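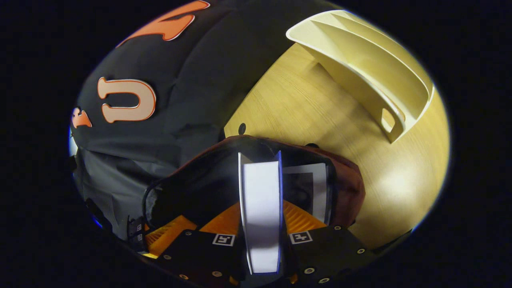
Tracey Hebden thinks I should stop topping up the old indigo vat and start clean, and she said so twice before I had my gloves on. Her case is that the sediment is now so deep the cloth brushes it on every dip, and that is where the speckling on the Drandale linen comes from. I think she's half right! The speckles are real. But I did a dip last December with the mesh basket raised well clear of the bottom and still got a few, so something else is going on too.

Notebook, December, started 9:40 a.m.

Vat 2 (the fructose one). Surface had a good coppery skin and a proper flower, liquid underneath a clear yellow-green, smell fine. pH strip read a bit low, so I added a little lime, stirred slowly down one side, put the lid on and left it until after coffee. By then the green was much brighter. Lovely to see after the week it's had.

Scoured the new linen first, and I mean properly this time. Washing soda and a long simmer, and the water came off the color of strong tea. I had been trusting the "ready to dye" label on the Futdale bolt, which was silly of me (sorry to anyone who used the last batch of napkins). My hunch is that leftover size was behind most of the patchiness we blamed on the vat.

Weighed out 200 g dry for the main piece and kept back an offcut, unscoured, to go through the same dips for comparison. Wet both out overnight in plain water, squeezed, no drips.

Dips: short ones, with a long airing in between. First came out green and turned while I held it, which I will never get tired of. By the third the scoured linen was an even mid blue, right up to the selvedge. The offcut is blotchy in all the same places as the napkins. So that's one answer!

On to the wool. Grirkavach yarn, one skein, 190 g. Let the vat settle first and dipped cooler than usual with less lime, as wool hates the high pH. It took the color fast, deeper than the linen after a single dip. Rinsed in water with a splash of vinegar. Handle is still soft, no crunch at all.

Still to do:
- strain vat 2 through the fine mesh and see what the sediment weighs
- rub test on the linen once it has cured (white cotton, dry then damp)
- ask Konstantinidis whether the next indigo is the same grind as the last, the lumps took forever to paste
- second offcut, scoured, dipped right down near the sediment, so Tracey's idea gets a fair go

Lid on at 4:15 p.m., vat still green.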